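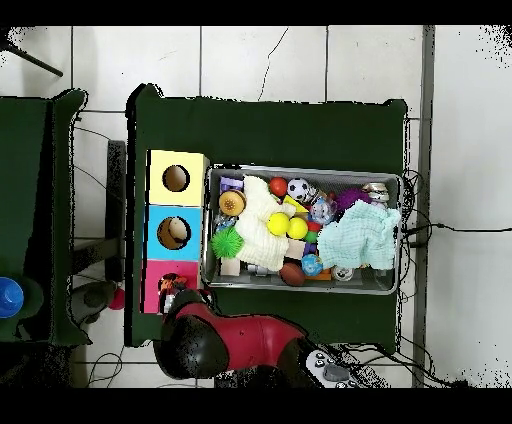
Fig. 1. Work table with red arm, mixed-object tray and three stacked cubes.

Unit 4 - Good practice at the manipulation table
Robotics Lab, Skomville campus. Read before your first session.

4.1 What these rules cover
These notes apply to all small-arm tables in the Bárány room. They do not replace the manual for your arm. Where the two disagree, follow the stricter one and tell the instructor.

4.2 Before power-on
Check that the arm is clamped and that you can reach the stop button without leaning over the table. Agree out loud who is operating and who is watching. The watcher does not type, film or sort objects while the arm is live.
Look at the floor too. Cables hanging from the table edge or lying across the tiles, as in Fig. 1, count as a trip hazard and have to be tied up or taped. Small balls underfoot get picked up. There is one beside the stool in the figure. Stools go fully under the table or out of the aisle.
Drinks and cups stay off all tables in the row, including the neighboring one.

4.3 The object tray
A mixed tray is meant to be hard. The one in Fig. 1 has balls, a spiky rubbery ball, blocks, clear plastic toys and two crumpled cloths that partly hide other items. Three rules:
Nothing over 50 mm across goes in the standard tray unless it is soft.
Cloth has no loose threads. Threads wind into the joints.
Keep the contents the same for a whole run. If something is swapped, start a new run number.

Stacks stand beside the tray, never in it. Three cubes is the limit for this course. If the cubes have holes in the top, write down whether anything is sitting inside, as with the blue one in the figure. It changes how the stack behaves when it is lifted.

4.4 While the arm is moving
Speed is capped at 40 percent for the first two sessions. Hands stay off the green surface. If an object rolls away, leave it until the arm is stopped - this includes objects that land on the floor.

4.5 Log sheet
Use form 638 for normal runs and form 3430 for any contact with a person, even a light one. Both are in the Dikent binder by the door. Logs are due before you leave the room.

Reading for next time: Skurkgate handout, sections 2 and 3 (risk assessment for shared workspaces).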